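Saturday, December 1, 2018

Quick one tonight, on my break, typing with one thumb. Several of you asked how it's going at Dimmont with the arms and I keep promising a proper post. Not a proper post. Just where we are.

So. The kitchen does packed suppers and table sets for the day centres, 232 place settings on a normal weekday, more before the holidays. Cutlery used to be mine and Aarti's. Fork, spoon, next. You stood there from seven with the radio on and your hands did it and you talked. Since February the arms have been learning it on the practice counter and now they get the first run of the morning, with one of us standing by. Standing by is the job title now, more or less. On my payslip it says line support.

What it means in practice - you lay out a fork and a spoon, bowl to one side, step back. Arm comes over, fingers go for the neck of the spoon. Fork and spoon close together is the hard one. They get singles fine. Two handles side by side and you find yourself holding your breath like it's a toddler with scissors.
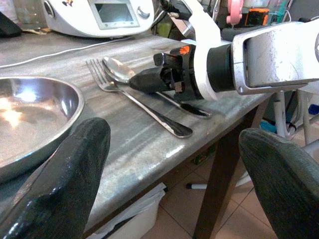

Raquel's view, sent to me in a long message after my last post, is that I'm being far too nice about it. She did nineteen years on the trays at Kostico and says they were told the same thing, no jobs going, only the boring bits, and then when people left they just weren't replaced. She says to ask for it in writing and ask what happens to the early shift money.

Fair enough. I did ask. Prys Nicholas (our site manager, decent, always looks like he's missed a train) said the hours are safe till the summer and after that "we'll have a conversation". I wrote that down word for word. Abdelilah has asked for the same in a letter. No letter yet.

But I want to be straight about the other side too. My wrists are better. I had a splint on all last winter and I haven't worn it in weeks. Aarti's gone onto menus two days and she's good at it, she'd never have been asked before. And there's a kind of interest in it, I didnt expect that. You start noticing how you pick up a spoon. I'd picked up thousands and couldn't have told you where my fingers went. Now I've got opinions. Handle near the front edge, plenty of room round it, nothing shiny too close if you can help it, though Samah says the shiny stuff is meant to stay, it has to learn a normal messy counter.

What's gone is the talking. Thats the bit I can't put on a form. Two people doing a dull job side by side will tell each other anything. One person watching a machine doesn't chat, you're listening for it, and if you look away you get asked why. I know less about everyone than I did a year ago. Aarti's daughter got engaged and I heard it from the delivery driver!
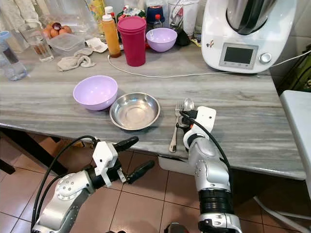

We did bring it up at the Thursday meeting, me and Abdelilah. Asked if there could be two of us on the practice counter instead of one, at least for the first hour. Prys said he'd look at the cost. Samah backed us, she reckons two people spot more than one and she's the one who has to read all our notes. So maybe.

Also asked for a stool. The stool was a yes straight away.

Oh and training - four of us are down for the course on restarting and stopping the arms ourselves, so we're not waiting on a phone call every time. It comes with a small rise, pence really, but it's on paper, so Raquel, there you go. One thing in writing.

Break's over. Will answer comments Sunday if the boiler man's been.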